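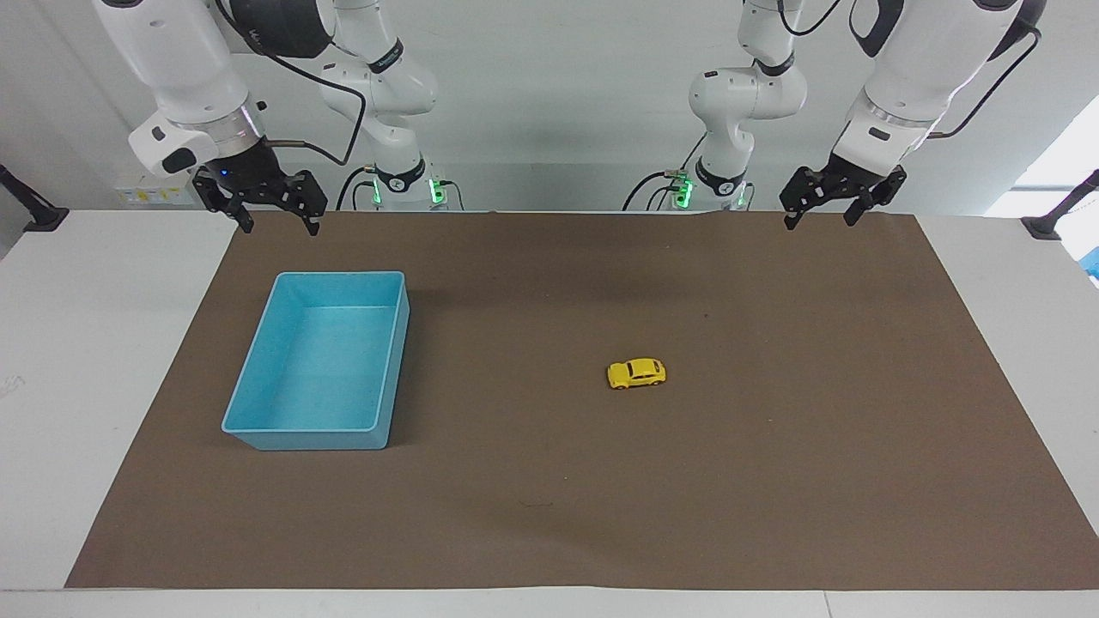 Figure 3a. Blue bin (left) and small yellow toy car on the brown covering, white tabletop.

4.2 Live music and length of stay

Rally programs next. We coded 126 local campaign events in Derus and Pustport, all from the last two council races. Coding sheet same as section 3, with one field added for live acts: none, solo, full band. Recorded music over the speakers was not coded as an act, even where the flyer called it a "DJ set" – too many disagreements between coders on that one.

Main result is simple. Events with a full band held the crowd past the first speech, events with no act mostly did not. Solo acts fall in between and the spread is wide, so we would not lean on them. Genre made little difference once the size of the venue was in the model. Country and brass bands did a bit better in Derus, but the brass bands there also played the bigger halls, and we can't pull the two apart with this data.

Order on the program matters more then we expected. A band placed before the candidate brought people in early. A band placed after kept them in the room but seems to have cut into sign-ups at the door, probably becuase the tables were packed up by the time the set ended. Table 5 has the split by town.

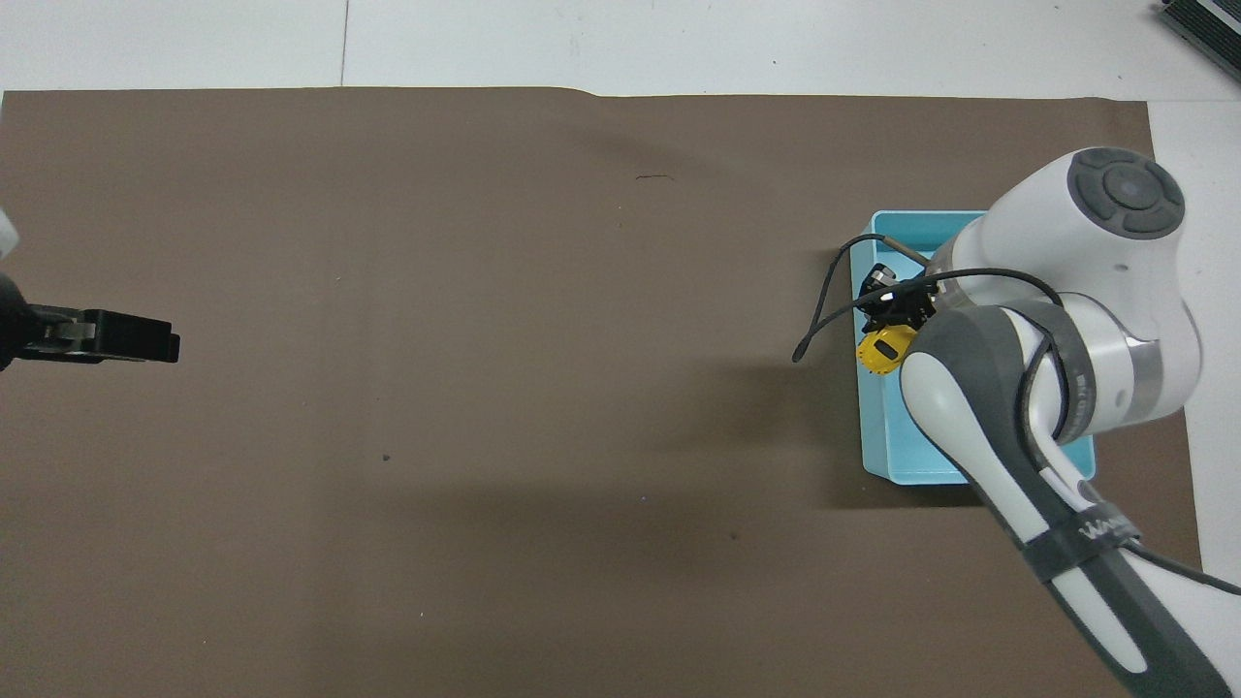 Figure 3b. Brown paper sheet over the white tabletop, with a small step or fold in the top edge.

Cost is the weak spot. Only the Carrasco campaign gave us fees, and those stop in December. Venues over 1000 seats left out of the cost model, same for the joint event at Wemen, where two parties shared one stage and one band. Of the 179 flyers collected, not all could be matched to an event; unmatched ones dropped. Rerunning with the loose matches put back in does not change the sign of any coefficient in Table 5, though the solo act term gets smaller.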